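The Trash Can Test

Every few months a friend sends me a clip of a robot doing a backflip and asks if I'm impressed. I am, a little. But what I want to see is a robot take out the trash, and this year I finally have reasons to talk about it without sounding like a crank.

I've been keeping score on this for a while. My day job is running the back end of a small packing shop in Floltenberg, where we box up lamp parts and ship them, and I've spent years around machines that are wonderful at one thing. Our tape machine, a Brastero older than some of the people who load it, seals 951 cartons on a good shift. It has never once noticed that a carton was upside down. That's the old bargain with automation: you build the whole room around the machine, you feed it the same thing forever, and it pays you back in speed.

A chore is the opposite deal. The room was built for you, or for whoever lived there before you. The thing you need to pick up is wherever it got left. It weighs a different amount each time, and half of what you touch is soft.

Take trash, my favorite case. Say it out loud as a set of instructions and it sounds like nothing: get the bin, pull the bag, tie the bag, put in a new bag, put the bin back. A kid can do it (a kid can also not do it for a week, but that's a different essay). Now try to say what your hands are doing. You grip a rim with a layer of slippery plastic folded over it. You're holding it hard enough that it doesn't slide and not so hard that you tear the liner. You feel the load shift as you lift, and you correct for it before you know you've done it. You steer around the chair leg without looking down. Then comes the bag, which has no shape of its own and takes on a new one every time you move it.

Two arms help enormously, and I think people who only watch the flashy clips miss how big a step that is. One arm pinching a bin by the rim is going to tip it. Two arms, one on each side, can keep it level, provided the two of them agree. If the left goes up a hair faster than the right, you have a tilted bin. If they squeeze toward each other too much, you have a bent one. People settle this in the spine somewhere. A machine has to work it out many times a second, and it's lovely to watch when it comes out right.

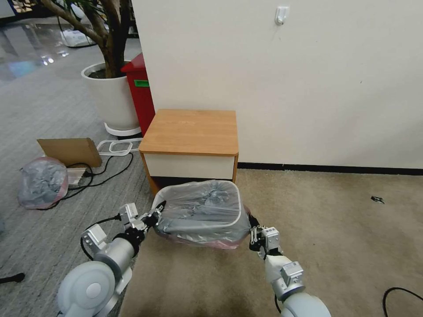

Two grippers on the rim, a lined and well-stuffed bin held just over the carpet.

What gets me about that picture is how ordinary it is. There's a cabinet, a potted tree, cardboard on the floor, cables running across the carpet, scuffs on the wall. It looks like places I've worked in. For a long time, robot demonstrations happened on a bare table under perfect light, with three colored blocks, and I learned to distrust anything that tidy. Give me the cables and the cardboard. A machine that can work with those lying around is one I can imagine meeting on a Monday morning.

Look at where the fingers have to go, too. There's a rim and there's a bag lining the bin, and the bag is clear. Clear plastic is miserable for cameras. It shows you what's behind it, it throws glare, and it changes its outline if you breathe on it. Our own shop found this out with shrink film, years ago, when we tried a sorting camera that did beautifully on cardboard and lost its mind on anything wrapped. We sent it back. I'd be curious to try its grandchildren.

So, can they do chores yet? My answer is yes to pieces of chores, and the pieces are getting longer. Picking up, carrying and setting down are in good shape when the object is sturdy and easy to grab. Wiping a flat surface is coming along nicely. Folding a towel has gone from a stunt to something I'd expect to see done well. Bags, cords, fitted sheets and anything stuck to anything else are still a grind. And stringing the pieces together, with no person stepping in between, is where most of the remaining distance lies.

I had a small taste of this at an open house in July, put on by a trade school over in Lill. They had a two-armed setup called Poron working through bins along a hallway, and they'd hung a sheet of paper on the wall with the results, good and bad, in marker. It had made 1,149 attempts at lifting a bin and setting it down in a marked spot. I won't pretend to remember every column, but I remember that the failures were written as large as the successes, and that the notes beside them were wonderful. "Grabbed bag, left bin." "Set down on own cable." "Bin fine, bag now inside bin." I've done all three of those myself, one of them last week!

It was slow, I should say. A single bin took 180 seconds on the run I timed, and a person would have done the hallway and gone to lunch. People around me were shifting from foot to foot. I wasn't bored for a second. Slow is a very good problem to have. Our Brastero was slow when it came in and they fixed that with a better motor and some patience. What used to stop these machines was that they couldn't recover. One slip and the whole program carried on, lifting a bin that wasn't there. The one in Lill missed its grip, backed off, and came in again from a slightly different angle. I clapped, alone, and I'd do it again.

There are fair complaints. The machines are expensive, and a person with a mop is still the better buy for nearly everybody. Somebody has to be nearby when it gets stuck. And the question of who loses hours when this stuff does get good is a real one. I don't think enthusiasts like me get to wave it off. In my shop, the job I'd hand over tomorrow is the end-of-shift bin round, 50 bins across two floors, because everyone hates it and it's hard on the back. I would want the person who does it now to be paid to run the machine, and I'd want that in writing before the crate was opened.

There's a home version of this too, and it's the one I care about more. My mother can cook, read, argue and drive. What she can't do any longer is bend down and lift something heavy off the floor. A helper that took ten minutes to move one full bin from the kitchen to the back door would suit her fine. She has the ten minutes. She'd probably talk to it the whole way — I know I would.

I'm not going to put a year on it. Everyone who has put a year on it has ended up looking silly, and I'd like to stay friends with the people who send me backflips. But when the next clip comes, I'm going to write back and ask if it can change the liner.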